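Skenilus Help > Home and Workspace > Storage and tidying

Wire basket on a black marble-effect top: what should go in it, and how do I stop the rest drifting?

Asked Mar 14, 2023. Viewed 244 times. 2 answers.

I share a worktop with other people and it never stays clear. There is a wire basket rack, a pair of headphones, a whiteboard leaning against the wall and a lot of small bits.
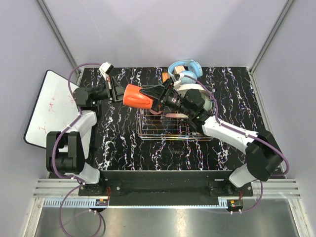 Lambros Karagiannis commented: Before anyone suggests more containers, say how deep the top is and whether you are allowed to fix anything to the wall. Most of the answers on here assume you can drill, and half of them are no use to people who rent.

Thanks, added below.

The top is 69 cm deep. I can't drill the walls. Hooks with removable strips are fine as long as they come off clean. The top has to be wiped down at the end of the day, so whatever I do can't mean moving a lot of things one at a time. That is the main reason it doesn't get wiped now.

What I am stuck on:

The basket. It is thin metal wire with a gold, slightly rainbow finish. Cups and bottles are all right in it if they are laid down. Anything small goes through the bars or hangs half out. People use it as a place to drop whatever they are holding, and then we have to empty it to find something. I would like it to have one job.

The headphones. Light blue, over-ear. They end up at the back of the top. I have tried putting them in the basket but the band catches on the wire and the whole rack comes up with them.

The whiteboard. It has a black frame and it leans. It slides if anyone knocks it. There is also old red marker on it that has gone faint but won't wipe away with the felt rubber. I don't mind having it there but I'd like it to stay put and be usable.

The small bits. Tags, little blocks, pen lids, that kind of thing. They disappear on a dark patterned surface. We lost a tag for most of October and it had been on the worktop the whole time.

I have 18 pounds left from what we put in and I would prefer not to spend all of it. Has anyone sorted out something similar?

Answer 1 (accepted)

I had more or less this set-up in a shared workroom on Laing Street, with a black top with a pale vein in it, and went through a few versions before it settled down.

Basket first. Decide what it holds and write it on a luggage label tied to the front wire. Ours said CUPS AND BOTTLES. Everything else comes out. If you want to keep small things in it as well then it needs a liner, and a liner turns it into a different thing, so I would choose one or the other. Wire is good for cups. Air gets round them and you can see from across the room what is in there. It is poor for anything narrower than the gap between the bars.

Lay bottles on their sides with the necks all facing the same way. Don't stand tall ones up in a low rack. If somebody reaches across they will go over.

Put something under it. Thin wire feet will mark a shiny top over time, and they skate about when you wipe. I used a piece of the ribbed rubber matting sold for drawers, cut slightly smaller than the base so it doesn't show. The basket then stays where it is when you lift something out of it. When you clean, lift basket and mat together, wipe, put them back.

With a metallic finish like that, use a damp cloth and dry it straight away. No scourers and no limescale spray. I took the shine off one corner of mine with a bathroom cleaner and it never came back.

Headphones. Keep them off the worktop altogether. A clamp-on hook under the edge of the top is the usual answer if you have a clear bit of edge. If you haven't, a large removable-strip hook on the side of a cupboard will hold ordinary over-ear headphones. Press it for the full time it says on the packet and leave it overnight before you hang anything. Mine fell off the first time and I had skipped that part. Hang them by the band, with the cable (if there is one) looped once round the hook and not round the cups.

Whiteboard. Two separate problems.

For the sliding, put self-adhesive rubber feet along the bottom of the frame, and another pair on the back at the top where it touches the wall. Then bring the bottom edge closer to the wall than you think it needs. People lean boards back too far so they can write on them, and that's when they go. If it is a small board it is easier to pick it up to write and then put it back.

For the old marker, go over the faint lines with a fresh dry-wipe pen, wait a few seconds and wipe both off together. Do a patch at a time. If that leaves a haze, use a little surgical spirit on kitchen roll, then plain water, then dry it. Don't use the same felt rubber afterwards without washing it. A dirty felt puts the colour straight back on. If the pen turns out to be permanent, the same method normally works but takes longer.

Small bits. You need a pale tray. The colour matters more than the size. On a dark top with white and coloured streaks in it, a beige block or a paper tag can be in plain view and you'll still miss it. I have a white Histo tray, the shallow one, and it lives at the back corner. Any pale tray will do, including a baking tray with a sheet of paper in it. The rule is that if a small thing is in your hand and you don't know where it goes, it goes in the tray. At the end of the week somebody goes through the tray and it is emptied down to nothing, even if that means asking people what things are.

Wiping down. With that done you have a basket, a tray and the board to shift. Slide everything to one end, wipe, dry, slide it back, do the other end. It takes me less time than making the tea. Dry it properly. Black shows every smear, and people then think it hasn't been cleaned.

Cost, if it helps: matting and feet came from the bits drawer, the hook was cheap, the tray was the only thing I paid real money for.

Comments on this answer

Asker: Label is on the basket and the matting is cut. Going over the red with a new pen has shifted most of it. There is one patch that is still pink so I will try the spirit.

Unnamed user: Check the spirit on a corner first. Some of the cheaper boards have a coating that goes dull.

Asker: Did that, corner is fine.

Lambros Karagiannis: Agree on the pale tray. I would put it at the front and not the back. Ours was at the back and things got put down on the way to it.

Answerer: Front works if the top is deep enough. At 69 cm I would still go for a back corner, but try both.

Answer 2

Just get a Wurkia caddy and put everything in it. It has a handle so you pick the lot up when you want to clean. I have the middle size. Headphones go over the handle. I don't know about the whiteboard, I'd get rid of it and use a notepad.

Comments on this answer

Unnamed user: The handle on those folds down, so the headphones slide off when you carry it.

Answerer: Mine doesn't fold. Might be an older one.

Asker: Thanks. The whiteboard has to stay, other people use it. I'll look at the caddy if the tray doesn't work out, but I think it would come out at more than 18 pounds.

Answerer: Second-hand then.

Update from the asker

Three weeks on. The basket is still cups and bottles only, apart from a glove that turned up in it once. The hook has held. I put it on the side of the cupboard and left it overnight as advised. Rubber feet on the whiteboard have stopped it sliding along, though it can still be knocked if you catch the top corner.

The tray is the part that has made the difference. I used an old cream roasting tin with a tea towel in the bottom and it has been fine, so I haven't bought one. It does fill up. I have asked for a turn each at emptying it and so far that has mostly been me.

The last of the pink came off with the spirit on the second go.

Marked as solved. Related questions: Removing sticky residue from a painted cupboard. Drawer matting that doesn't smell. How to store bottles on their sides without a rack.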